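グリッパー手先カメラの軌跡が途中で飛ぶ（タイムスタンプのずれ?）

投稿 2020/04/09　カテゴリ：認識・自己位置推定　閲覧 3446

手持ちグリッパーに付けたカメラの映像から、手先の6自由度軌跡を出す処理を書いています。推定は Mammont の視覚慣性オドメトリ、後段の平滑化と書き出しは Plummont です。OSはUbuntu 18.04です。

困っているのは、録画の途中で軌跡が急に飛ぶことです。手首を速く回したあとに起きやすく、飛んだあとは床に対して斜めにずれたまま最後まで進みます。同じ部屋で7本録って、うち5本で起きました。残りの2本は問題ありません。

試したこと
・特徴点の上限を増やす → 変化なし
・露光時間を固定 → 少し減ったが残る
・IMUのノイズ値を大きくする → 飛びは減るが全体がふらつく

ログには「imu queue: out of order」という警告がときどき出ています。関係あるでしょうか。カメラとIMUの外部パラメータは11月に校正したものをそのまま使っています。

投稿者：nezumi_arm

bulline_user

警告が出ているなら、まずそれを直すべきです。IMUのキューで順番が入れ替わると、積分のところで古いサンプルが捨てられて、速い回転の分がそっくり抜けます。斜めにずれたまま戻らないという症状とも合います。

確認の手順です。
1. 録画ファイルからIMUの時刻だけを抜き出し、前後の差分を取る
2. 差分が負になる箇所と、通常の周期より大きく開く箇所を探す
3. 軌跡が飛んだ時刻と並べて見る

負の差分があるなら、時刻を受信時ではなくセンサー側で打つように変えてください。うちは Bulline の収録ツールで受信時刻のまま保存していて、同じことになりました。ノイズ値は元に戻したほうがいいです。原因が別にあるのにそこを触ると、あとで何を直したのか分からなくなります。

tomarigi

再起動したら直ったことがあります。バージョンは上げましたか。

ardeleanu_fork

Ardeleanu のブランチを保守している者です。時刻の件は上の回答のとおりだと思います。それに加えて、グリッパー本体が画面下部を占めている場合はマスクを確認してください。本体はカメラと一緒に動くので、そこに乗った特徴点は「動いていない点」として扱われます。数が多いと、手首を回しても回っていないと判断されます。特徴点の上限を増やして改善しなかったのも、増えた分が本体側に乗っていたためかもしれません。

マスクは本体の輪郭より少し広めに取ります。パッドの網目模様や、本体の光っている部分の縁は点を拾いやすいので必ず含めてください。指が開閉するなら、全開と全閉の両方を覆う形にします。天井のリブのような平行な線の繰り返しは対応付けを間違えやすいのですが、マスクせず、外れ値の閾値のほうで対処しています。
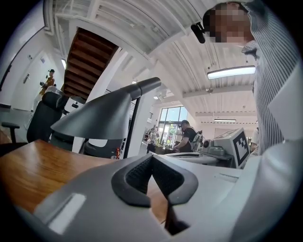

マスクは録画ごとに作り直す必要がありますか。

カメラの取り付け位置とレンズ、解像度が同じなら一枚を使い回せます。取り付けネジを緩めたときは作り直し、外部パラメータの校正も一緒にやり直してください。

設定ファイルでは mask_path に画像を指定します。黒が無効、白が有効です。逆にすると本体の上の点だけで推定が走り、軌跡がほぼ一点に固まるのですぐ分かります。

nezumi_arm（追記）

差分を取ったら負の箇所がありました。飛んだ時刻とも一致しています。マスクは未設定でした。時刻のほうを先に直して録り直し、そのあとマスクを入れて比べます。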